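Karimi two-finger gripper – demonstration days at Ivasham
Handling soft and awkward goods
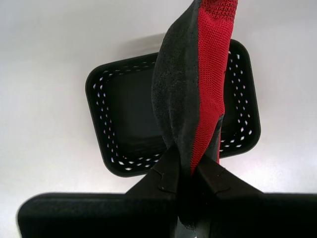
Karimi gripper holding a coated knit glove over a perforated basket.

The Karimi is an electric two-finger parallel gripper for light picking, sorting and packing work. It is sold as a single unit with fingers fitted, or as part of a complete cell with arm, stand and controller. Plostutwood supplies both from the Ivasham workshop, where the cell can be seen running by appointment.

Most visitors come with a product that is hard to pick up. Boxes and bottles are well covered by suction cups, and we sell those too. Textiles, gloves, bagged parts and anything that changes shape when it is touched need a different approach, and the glove demonstration was set up for that sort of work.

What you will see

The demonstration uses ordinary knitted work gloves with a dipped coating. The coated side grips well and the knitted side gives under the fingers, so the same glove can behave in two ways depending on where it is taken. The cell picks single gloves and places them in a black plastic basket on a white table. The operator can change the closing force and the opening width from the touch panel while the cell is running, and visitors are welcome to try this for themselves.

A visit takes 40 minutes. The first part is the glove routine at normal speed, then again slowly with the settings shown on the screen. After that the time is yours. Bring samples if you can, at least three of each item, and tell us beforehand if they are oily, sharp or sterile packed. We do not charge for trying samples on the day. A written pick report with recommended finger type and force setting is available afterwards at 485 pounds plus VAT, refunded against any order for a complete cell.

Kristine Lumbao runs the demonstrations and will answer questions on grip settings, fingers and cycle time. Leonidas Christodoulou deals with arms, mounting and safety guarding, and is normally in the workshop in the mornings. If you already have an arm from another maker, let us know the flange pattern when you book and he will have the right adaptor plate out.

Main details

Type: electric, two-finger, parallel
Finger travel: 30 mm per side
Maximum payload: 2 kg, friction grip
Power: 24 V DC
Control: digital inputs and outputs, or serial
Finger finish: black, matt
Service interval: 3000 hours

Fingers

Tapered fingers are standard and are the ones used on the gloves. They come to a narrow grip area, which helps when taking hold of a cuff or a fold of cloth. Wide flat fingers and blank fingers for your own machining are also stocked. Changing a pair takes a few minutes with the hex key supplied. After a change the gripper must be homed again from the panel – the routine is in section four of the handbook.

Limits

The Karimi is not suited to food contact or washdown areas. Very thin film and single sheets of tissue are better handled with a vacuum head. Gloves taken from a deep mixed bin will need a camera and picking software, quoted separately. Please bring a photograph of your bin if this is the job you have in mind, with the depth and the usual fill level marked on it.

Booking a visit

Visits run on weekdays, with the first at 9.30 am and the last at 3 pm. Groups of up to six can be taken. Larger groups, including college parties, should ask about the November open day, when the Brornholm conveyor will be running alongside the glove cell.

Parking is at the rear of the building, through the second gate. Closed shoes are needed in the workshop and safety glasses are provided. Book through the contact form, giving your company name, the number of visitors and a short note of what you would like to pick up.

Delivery on the gripper alone is from stock. Complete cells are quoted individually, with installation and one day of operator training included in the price.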